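Search this encyclopedia Go Advanced search

Worktable top

Last revised July, by Parvathi Sastry
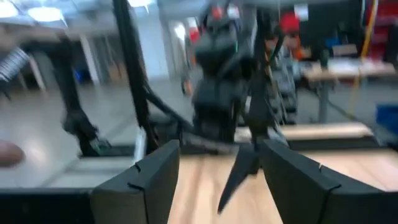 Pale wooden tabletop with a darker streak in the grain; a second wooden surface stands beyond it.

A worktable top is the flat upper part of a table used for making, mending, sorting or testing things, as opposed to eating off them. The distinction is firmer in print than in life, and most worktables have seen at least one lunch. The term covers the surface only. The legs, rails and any drawers below are treated under Table frame.

Materials

Wood remains the usual choice for light work. Pale species such as maple, birch, ash and beech are favored in shared rooms, partly for their hardness and partly for the ease of finding a dropped screw against them. Dark tops hide stains and also hide the screw.

Solid tops are generally made by gluing narrow boards edge to edge. Wood swells and shrinks across the grain with the seasons, and a wide top fastened rigidly to its frame will settle the argument by splitting. Makers allow for this with slotted screw holes or small clips. Veneered tops move much less, though they can be sanded only a few times before the sander finds out what was underneath.

Grain and color

Darker streaks in a pale top may come from the heartwood, from minerals in the wood, or from something spilled by a person who has since changed departments. The first two kinds run with the grain and are accepted in most grades of lumber. Printed surfaces imitate them with some success, until the same streak comes around again at the far end.

In her handbook The Level Surface, Vasanthi Venkataraman divides buyers into those who ask for "character" and those who return it. She advises looking at a top under the lamp it will live beneath - showroom lighting being, in her words, "a form of courtship."

Finish

Oil and wax finishes are easy to repair and need repairing. Varnish lasts longer and looks worse when it fails. A low sheen is preferred under strong lights, where a glossy top will reflect every lamp in the building into the eyes of whoever is trying to read a small label.

Catalogs often describe oil as "low maintenance." The Suvarna bench catalog, which listed a plain beech top as item 2407, printed this phrase directly above 12 steps of care instructions.

Size and arrangement

Depth matters more than length. A top 600 millimeters deep suits one person working from the front, with the back still in reach. Deeper tops gain a rear zone where objects go to be forgotten. A height of 36 inches is common for standing work and satisfies people of one particular height.

Rooms that need more surface tend to place tables near one another. The tops seldom match in height, and the gap between them collects pencils, washers and the good tweezers. Thirumalai Nair, writing on the workshops at Hosura, called this gap "the only storage in the building that was never full." Filler strips are sold for the purpose. They work well until somebody moves a table.

Edges and corners

Square corners are simple to cut and are remembered by the hip. Rounded corners cost a little more, chip less readily and are usual where people pass between tables. The radius is a matter of taste, about which the older manuals are surprisingly heated.

Care

Dust is removed with a dry or barely damp cloth, following the grain. Standing water should be wiped up at once. Scratches in an oiled top can be sanded out by hand and the area oiled again, producing a clean patch that makes the rest of the table look neglected. Sanding the whole top is the recognized remedy.

See also: Bench hook; Edge banding; Sawhorse; Table frame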